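Skandley Workshop
About us
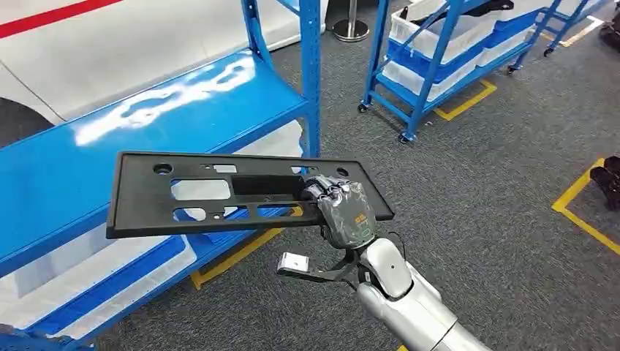
Rilow's hand holding a number plate bracket beside the blue shelving.

Skandley is a shared workshop with one long-running project, a robot arm and hand named Rilow. Members build it, repair it and write the software for it. The aim is a machine that can take a car part from a shelf, carry it to a marked place on the floor and put it down the right way round.

The workshop was started by Blagoje Vasić, who had built the first version of the arm in a spare bedroom. The motors were too noisy for the neighbours and the bench was too short for the reach. Ermira Ivanov joined in the following November and took over the control software. She still maintains it. Blagoje looks after the mechanical side and the drawings.

What we work on

Most of our test parts are flat plastic ones. A number plate bracket is a good example: it is thin, it has openings where a fingertip may find no surface, and it can be held at several angles that all look correct to the software. Rilow's hand has several jointed fingers and a thumb. A grip over the top edge with the thumb below is our usual starting point for flat parts. Grip force is set for each part and stored in a plain text file.

The grip planner is called Fan, after the way it spreads its candidate finger positions along an edge. It tries up to 480 positions and keeps the 20 with the best score. The scoring method is described in the project notes. It does not yet deal well with glossy shelves under strong overhead light, and work on this continues.

Vundier is the logging program. It records joint angles, motor current and the result of each attempt as entered by the operator. The log held 1885 attempts when this page was last revised, on 25/06/2023. Failed attempts are kept. Members may copy the log for their own work provided the part list goes with it.

How the workshop runs

There are nine members. Each has a key, a storage bin and a share of the running costs. Yellow tape on the carpet marks working areas and should not be lifted without asking Ermira, as the positions are measured into the software. Parts go back in the bin they came from.

New members are shown the stop button, the power supply and the calibration routine before anything else. After that they normally begin with cable work or log checking. Experience with robots is not required. Some ability with a soldering iron or with Python is useful.

Drawings for the wrist joint and the cable clamps can be requested from Blagoje. The current revision of the wrist does not fit the older forearm, so please state which forearm you have when writing.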